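Picture Word Cards, Chinese Edition — boxed set

Sembiring Learning Supplies > Cards and Games > Picture cards

Code: Zellow 78
Price and postage are shown in the basket
Usually in stock. Last restocked June 2021

We've been selling picture cards of one sort or another for as long as we've had a shop, and this is the set that people come back to ask about. It is a plain idea, done with a bit of care: a good-sized card you can hold comfortably, a colour photograph that a four-year-old or a great-grandmother can make sense of, and the words in Chinese to go with it. You can use them for first vocabulary, for a quiet sorting game after lunch, for talking practice with someone learning the language later in life, or (as one of our regulars does) propped against the teapot, a fresh card every morning!

The photographs are of things from ordinary life. There is a good helping of food, because everybody has something to say about food, and there are outdoor views and seasons as well, which tend to set people off remembering. Wulan Kusuma chose the pictures with us over a couple of long evenings and was very firm about leaving out anything too fussy or too clever. A picture of a loaf should make you want a slice of it, she said, and we kept that as our rule.

What's in the box

The picture cards, in a lidded card box with a ribbon to lift them out
3 blank cards for your own pictures
5 divider tabs, so you can keep your sorting from one day to the next
2 spare elastic bands (the first one always goes missing)
A folded sheet of game ideas in English, with a pronunciation guide

The stand is sold separately. It is made for us by Tarkalwood, comes in oiled beech, and has a single groove which will take one card upright or two overlapping. You don't need it, but it is a pleasant thing to have on a table and it stops the cards being slid about in spilt juice.

About the cards themselves

The corners are slightly rounded, so they're kinder to small fingers and don't go dog-eared at the first outing. The stock is stiff enough to be held by one edge and shown across a table. We had it made a touch heavier than in the first printing, when Arturo Guerra wrote to tell us that his cards had begun to curl after a winter on the kitchen windowsill. He was quite right, and we sent him one of the new boxes.

The layout changes from card to card. Some have a smaller picture on a white ground with several lines of text, which suits a learner who wants a little reading to do, and others give nearly all the space to the photograph with just a short line of characters over it. We did wonder whether to make them all match. In the end we liked the mixture, and so did the classes at Goltdale who tried the set for us — the children went for the big photographs and the grown-ups for the ones with more to read.

A food card with what look like baked things on it, and one of the autumn ones with yellow leaves on the path:

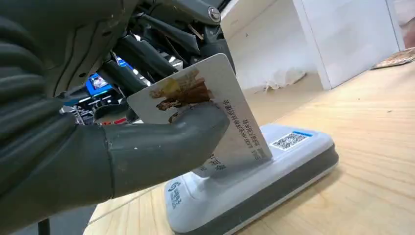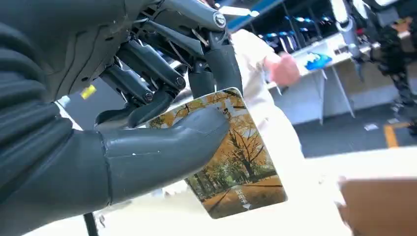
Looking after them

Wipe with a barely damp cloth and dry straight away. Please don't soak them, and please don't put them through a laminator, as the coating doesn't care for the heat and will go cloudy. If a card gets bent, a night under a heavy book will usually put it right. Keep the box out of strong sun if you can, particularly if it lives on a shelf near a window, or the blues will fade before anything else does.

Lost a card? It happens in every house and every classroom, and we'd much sooner replace one than have you give up on the set. Write to us with the subject of the card, or simply tell us what was in the picture as best you remember it, and we'll look it out for you. Single cards are sent in a stiff envelope for the cost of the stamp.

Questions we get asked

The characters are simplified. A traditional set is being worked on and we hope to have it in by October, but do ask before you plan a lesson around it.

The set isn't suitable for babies who are still putting everything in their mouths. From roughly three years upwards, with somebody sitting alongside, it should be fine.

Schools and day centres ordering several boxes can ask us for an invoice. Put the name of the person it should go to on the order, and a telephone number if you have one, so that the parcel doesn't sit in a corridor.

Goes well with: Beech card stand (Tarkalwood), Large sorting tray, Blank cards, extra pack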